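Forum der Hobbyköche Gendow — Bereich Konservieren und Einkochen
Thema: Zuckeranteil beim Birnenchutney

Skoltard schrieb am 18. Oktober 2023:
Sehr geehrte Mitglieder, für die Neufassung unserer Rezeptsammlung bitte ich um Stellungnahmen zum Birnenchutney nach Rosalba Sartori. Die Fassung vom Mai sieht je Kilogramm Fruchtfleisch 404 Gramm Zucker vor.
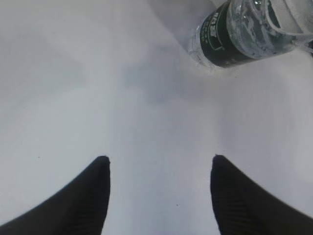 Nach meiner Auffassung überdeckt diese Menge Ingwer und Senfkorn vollständig. Ich beantrage eine Absenkung auf 300 Gramm.

Visser antwortete:
Dem Antrag kann ich nicht zustimmen. Der Zucker dient auch der Haltbarkeit. Wer ihn kürzt, muss den Essiganteil prüfen — dazu enthält der Antrag keine Angaben. 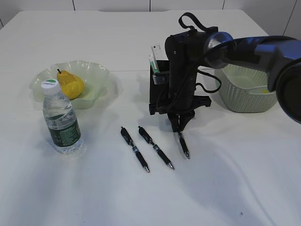

Ferner ist die Kochzeit von 13 Minuten zu knapp bemessen. Bei festen Sorten sind 14 Minuten das Mindeste.

Skirico antwortete:
Über eine Minute sollte man nicht streiten. Maßgeblich ist die Konsistenz.
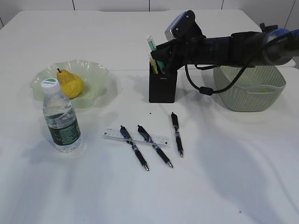 Zur Reife der Früchte fehlt im Rezept bislang jede Vorgabe. Eine gelbe Birne wie jene in der grünen Glasschale mit dem gewellten Rand würde ich nicht allein nach der Farbe beurteilen, sondern durch leichten Druck am Stielansatz. Ich rege einen entsprechenden Zusatz an.

Skoltard antwortete:
Den Zusatz übernehme ich. Den Essiganteil reiche ich nach, der Zuckeranteil bleibt bis dahin unverändert.

Visser antwortete:
Damit einverstanden. Bei der Kochzeit halte ich an meinem Einwand fest.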